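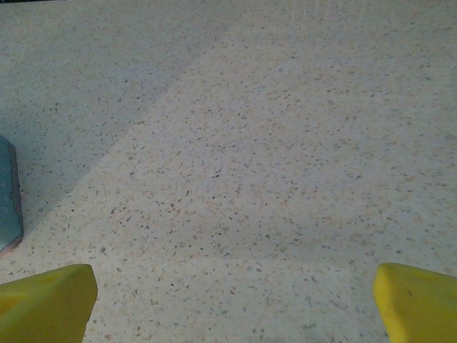 The open fingers of a gripper over a speckled countertop.

New rules for shared kitchen robots take effect in Trotby

2/12/22 -- Workplaces in Trotby that run robot arms in shared kitchens and break rooms will have to follow a written set of operating rules from January, the town's licensing office has confirmed.

The rules cover arms mounted on or beside a counter that people also use. They do not apply to machines behind a fixed guard, or to floor cleaners and delivery carts.

Under the new text, an arm must be stopped with its gripper open and empty before anyone reaches into its work area. Operators must mark the edge of that area on the counter or the floor, and the stop button has to be within 60 centimeters of the place where a person would normally stand. Each site must name one person who is responsible for the arm during working hours.

Gripper fingers get a section of their own. They must be a color that stands out from the work surface, and must be checked for cracks, burrs and loose fittings at the start of each shift. Fingers that touch food packaging have to be wiped down between jobs. A worn finger must be replaced as part of a matched pair.

"Most of the trouble we heard about was small stuff," said Cadi Prydderch, who drafted the rules for the licensing office. "A mug gets knocked over, or somebody puts a hand in to move a plate while the arm is paused. Paused is a different thing from stopped, and people were mixing up the two."

Nevari, which installs counter arms for offices and schools, said it supported the change but wanted more time for older equipment. The firm had asked for a 3-month delay. The office agreed to two months for arms already in service, as long as the site keeps a daily log until the work is done.

The rules also ask operators to test an arm on the actual counter where it will be used. Prydderch said shiny or patterned tops and strong shadows can affect how well a camera-guided arm finds an object, and that a test on a plain bench did not show this.

One of the first sites to be inspected will be the Ririlley building, which opened as a grain exchange in 1898 and now houses about 60 small businesses. Its tenants share a kitchen on the ground floor.

Inspectors will give written notice before a first visit. Sites that fail will be asked to fix the problem and book a second check. Copies of the rules are available at the licensing office front desk.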